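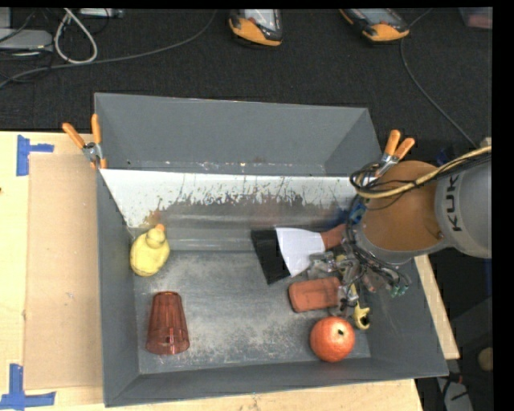 The Drandham Reuse Center will reopen its small household goods section in March, following a winter closure during which the sorting area was rearranged and the rules for accepting items were rewritten. The section takes in the minor contents of kitchens, bathrooms and playrooms that are too small or too mixed to be handled with furniture and appliances. A yellow rubber duck may share a gray bin with a translucent reddish-brown tumbler and a brush-like tool, and under the previous rules such a mixture was often set aside until staff had time to divide it. Under the new rules, mixed bins will be accepted at the counter and sorted the same day.

The center, which is operated by the town of Drandham at the Velletti Street depot, received nearly 400 bins and boxes of small goods last year. Most contained items from more than one room of the house. According to the center's annual summary, the goods themselves were generally in usable condition, and the main cause of delay was the lack of a clear place to put them. Residents who asked when their donations would reach the shelves could not always be given an answer.

The revised system uses nine categories in place of the earlier list, which had grown over several years and contained a number of overlaps. Drinking vessels, for instance, were formerly divided between "kitchen," "picnic" and "plastics," and the same kind of cup could be found on three different shelves. All cups and tumblers will now be kept together, whatever they are made of. Bath toys have been moved from the bathroom shelves to the toy shelves. Brushes of every kind, including those intended for dishes, floors, paint and clothing, will have a shelf of their own near the entrance.

Items that staff are unable to identify will go to a separate shelf marked "Unsorted." Visitors are welcome to look through this shelf and take what they recognize. Anything left there at the end of a month will be offered to the depot's repair bench for parts or sent to recycling.

The sorting tables have been moved to the north wall, where the light is better, and the aisle between the tables and the shelves has been widened to allow carts to pass. The center has kept its existing bins. Scuffs and scrapes on the bottoms are considered normal wear and do not affect their use. Bins with cracks or sharp edges have been withdrawn. Spring clamps will continue to be used at the tables where a sheet or divider needs to be held in place, and a supply of them is kept in the drawer under the scales.

Shelving for the reopened section was supplied by Breathnach, the Drandham office furniture firm, which also provided the label holders. The cost of the shelving was met from the depot's regular maintenance budget. No increase in the center's annual funding was requested.

Residents bringing small goods to the center are asked to observe the following points.

Items should be clean and dry. Cups, tumblers and food containers should be washed before they are brought in, and brushes should be free of hair, paint and grease.

Bath toys that take in water should be emptied. Toys with mold visible on the inside or around the opening will be refused.

Loose blades, needles and broken glass should not be placed in mixed bins under any circumstances. These may be handed in separately at the hazardous goods window, which is open during the same hours.

Items made of several parts should be tied or taped together. A lid that arrives apart from its container is unlikely to be matched with it again.

Bins and boxes should weigh no more than 40 pounds when full. Staff will help unload heavier containers if they are notified on arrival, but the contents will have to be divided before they can be taken to the tables.

Each household may bring up to two bins or boxes per visit. Larger quantities, such as those from a house clearance, may be brought in by arrangement with the front desk. Residents who wish to have their own containers returned should say so at the counter, where a numbered tag will be attached. Untagged containers will be treated as donations.

Goods from the small household section will remain free of charge to residents of Drandham and the neighboring township of Bistel, which has shared the use of the depot under an agreement between the two municipalities. Proof of address is required on the first visit only. Schools and child care centers in either community may request particular items in advance, and a form for this purpose will be available at the front desk. Requests will be filled as suitable goods arrive, and no date can be guaranteed.

During the first weeks after reopening, the section will close at 4 p.m. so that the remaining winter stock can be sorted into the new categories. The furniture and appliance sections will keep their usual hours and are not affected by the changes.

The center has also revised the printed guide that is handed out at the gate. The new edition lists all the categories with common items under each, and copies may be picked up at the Drandham town offices and at the Bistel public library. Residents who are uncertain where an item belongs may place it in a mixed bin and leave the decision to staff at the tables.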